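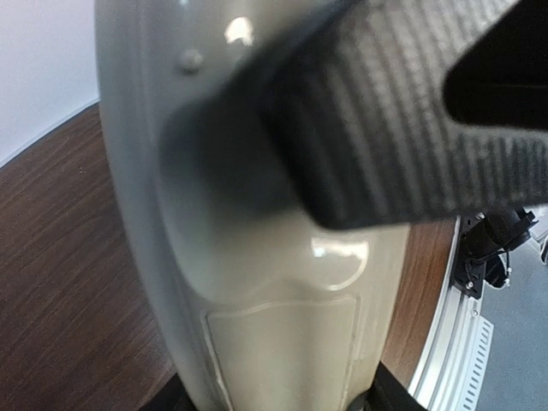
Sorting the small-items drawer this month. Threshold for keeping something: it has been used since January, or it has a known function. Everything else goes in the Follitz box.

Glossy plastic housings get wiped with a damp cloth, no solvent. Solvent dulls the finish. Check for a battery door first and take the cells out.

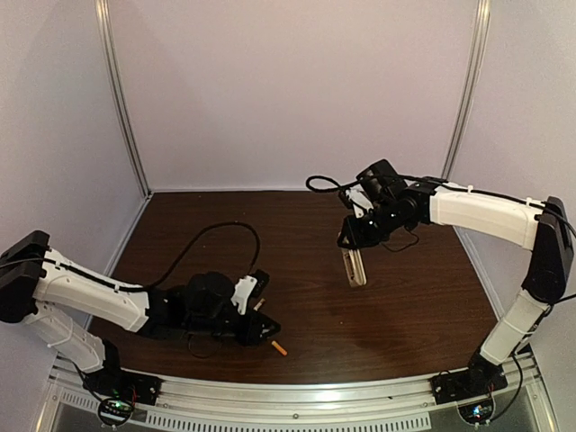 Short sticks and offcuts: anything under 40 mm is scrap. Longer pieces go in the Baudry tray, sorted by length. Color is ignored. I tried sorting by color last year and had 14 compartments, most of them holding one item.

Remotes are stored with the batteries out and a paper tag giving the room. Untagged remotes get one test against every device in the house, then recycling. 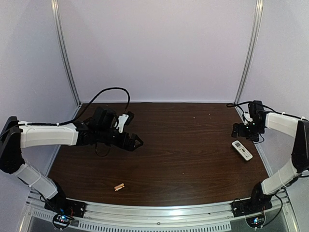 Clothespins: squeeze, release, check that the jaws close flush. If the spring has slipped out of its groove, reseat it. If the wood has split, keep the spring and discard the rest.

Current drawer limit is 70 items. Next up is the cable bin.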